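Course notes, unit 6: Gathering demonstrations
Gadik lab sequence, revised 4 June 2018

6.1 What a demonstration is

A demonstration is one recording of a task from start to finish. It has two streams that must line up in time: what the robot could observe and what it was told to do. If the streams drift apart by even a few steps, the learner is trained to act on the wrong picture. Check the time stamps before you check anything else.

Each demonstration also carries a short instruction in plain words, such as "put the cup in the bowl." Write it before you record. Instructions written afterward tend to describe what the operator did, mistakes included.

6.2 Why we start in simulation

The first two assignments use the Morsy simulator. Resetting a simulated kitchen takes a key press. Resetting the bench in the Bromton room takes several minutes, and people get careless with it by the end of a session. The simulator also gives exact object positions, so success can be checked by a script.

The cost is well known. Contact is approximate, surfaces are too clean, and objects sometimes slide or jump in ways real ones do not. A policy trained only on these examples should be expected to lose accuracy on the bench. We return to this in unit 9.

6.3 How many, and how different

Students usually ask for a number. For the pick-and-place task the class set is 500 demonstrations, pooled across all groups. Each group records at least 20 per scene layout. Last August's class handed in 888, of which 199 were dropped in review. Most of the dropped ones had the same fault: the operator paused for a long time with the arm still.

Variety matters more than the total. A set recorded with the cup always in one spot teaches the arm to go to that spot. Change the following between recordings:

Start position of the arm
Position and rotation of the target object
Which other objects are on the table, and where
Camera angle, within the limits in the lab sheet
Wall and floor textures, if the layout allows it

Change more than one of these at a time. If the lighting changes only when the cup moves, the learner may tie the two together.

6.4 Clutter

Objects that play no part in the task are called distractors. Leave them in. A bare table makes the task easy to learn and the result hard to use. Distractors should differ in size and shape, and a few should stand close to the target so that the approach has to be chosen with some care.

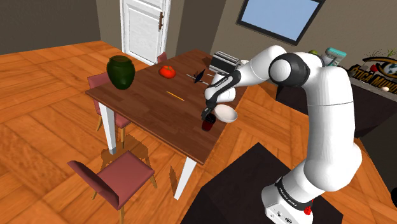 Take a kitchen layout with the Franka arm mounted at the side of a wooden dining table, and the gripper over a small dark red cup. A shallow white bowl is right next to the cup, which limits how far the fingers can open on that side. The pencil, the tomato and the green vase are distractors if the instruction names only the cup. With a different instruction, the same layout can serve for a tomato task, and the cup becomes the distractor. Reusing layouts this way is encouraged. It forces the learner to read the instruction.

Background items such as chairs, doors and wall signs count as part of the layout. Do not delete them to speed up rendering.

6.5 Keeping and discarding

Keep a recording if the task succeeds and the motion is steady. Slow is fine. A failed grasp followed by a clean second try may be kept, but tag it "recovery" so it can be counted separately. Discard recordings where an object passes through another object, where the arm hits the table, or where the instruction does not match the result.

Do not trim the end of a recording by hand. The Nostcombe export tool trims it for you and writes the new length to the log file.

6.6 Before the next class

Record your group's first layout and export it. Bring the log file. Read section 7.1 and be ready to say which two of your recordings are most alike, and how you would change one of them.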